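Trabalho final de Introdução à Estatística, versão corrigida (maio)

# Quanta comida vai para o lixo na nossa residência?

Quando o professor disse que podíamos escolher qualquer tema desde que houvesse dados recolhidos por nós, a minha primeira ideia foi fazer uma coisa sobre séries de televisão. Depois desci à cozinha do piso, abri o caixote e estava lá meio pão de forma, ainda no saco. Mudei de tema nessa noite.

Fiz o trabalho com a Zineb Saber, que vive no mesmo piso e tem muito mais paciência para folhas de cálculo do que eu. A parte das entrevistas é quase toda minha, os gráficos são dela (vão no anexo).

## O que queríamos saber

A pergunta era simples: que peso de comida ainda aproveitável deita fora cada pessoa por semana, e que tipo de comida é? Por "aproveitável" entendemos tudo o que, em algum momento, podia ter sido comido – cascas de banana, ossos e borras de café ficaram de fora. Discutimos imenso por causa das cascas de batata (eu como, ela não) e acabámos por excluí-las também.

## Como fizemos

A residência Kabbaj tem várias cozinhas partilhadas e trabalhámos só com as dos dois pisos de cima, durante 4 semanas. Em cada cozinha pusemos um balde com tampa, uma balança e uma folha presa à parede. Quem deitava comida fora pesava, escrevia o peso e uma letra: P para pão e cereais, F para fruta e legumes, C para comida cozinhada, L para lacticínios, O para o resto. Sem nomes! Isto foi importante, porque na primeira reunião do piso houve logo quem perguntasse se íamos fazer uma lista dos culpados.

A balança era a minha, uma Watari pequenina que comprei para fazer bolos, e a outra foi emprestada pelo laboratório. Comparámos as duas com um pacote de arroz e a diferença foi de 2 gramas, o que para isto não interessa nada.

No fim de cada semana a Zineb passava as folhas para o computador. Eu fazia uma ronda de conversas curtas na cozinha, normalmente à hora do jantar, que é quando as pessoas estão mais faladoras (e com sorte ainda me davam a provar alguma coisa).

## O que encontrámos

A média foi de roughly 700 gramas por pessoa e por semana – ou, em português decente, cerca de 700 gramas. Deixei ficar a palavra em inglês porque foi assim que apareceu no nosso caderno desde o primeiro dia e a Zineb acha-lhe graça. Desse peso, perto de metade era da categoria F, com 300 gramas, e a seguir vinha a comida cozinhada. Os lacticínios quase não contaram, o que me surpreendeu bastante, visto que o nosso frigorífico parece sempre um museu do iogurte.

A fruta estraga-se sobretudo por causa dos sacos grandes. No supermercado aqui ao lado, o Stanier, o saco sai mais barato ao quilo do que a fruta solta, e quem vive sozinho leva o saco na mesma. Três pessoas disseram-me isto quase com as mesmas palavras. 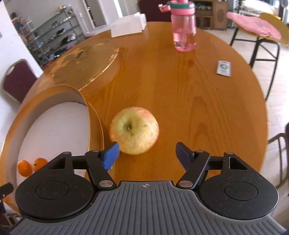 Com a comida cozinhada a história é outra. O pessoal faz massa para um batalhão, come ao jantar, guarda a caixa no frigorífico e esquece-se dela atrás das caixas dos outros. Um colega do terceiro ano contou que só dá pela caixa quando precisa dela para outra coisa! Eu faço exatamente o mesmo com arroz, portanto não posso criticar.

Também notámos que a última semana foi pior do que as outras. Houve entregas de trabalhos, toda a gente encomendou jantar fora e os legumes ficaram à espera. Não temos dados que cheguem para dizer que uma coisa causou a outra, mas nas conversas o assunto apareceu muitas vezes.

## O que correu mal

Bastante coisa. As folhas de uma das cozinhas molharam-se e perdemos um dia inteiro de registos. Houve pesos sem letra e letras sem peso. E há o problema óbvio de as pessoas se portarem melhor quando têm uma balança à frente, por isso desconfio que o valor real seja mais alto do que o nosso.

Outra falha foi não termos perguntado quem vai a casa ao fim de semana. Quem vai cozinha menos aqui e devia ter sido tratado à parte.

## Ideias para continuar

O grupo de compras Jamside, da faculdade, reparte caixas de legumes entre quem quiser, e gostávamos de repetir as medições com pessoas que o usem. A Zineb já fez uma folha nova, com as categorias impressas para só se pôr uma cruz. Eu fiquei de arranjar micas de plástico.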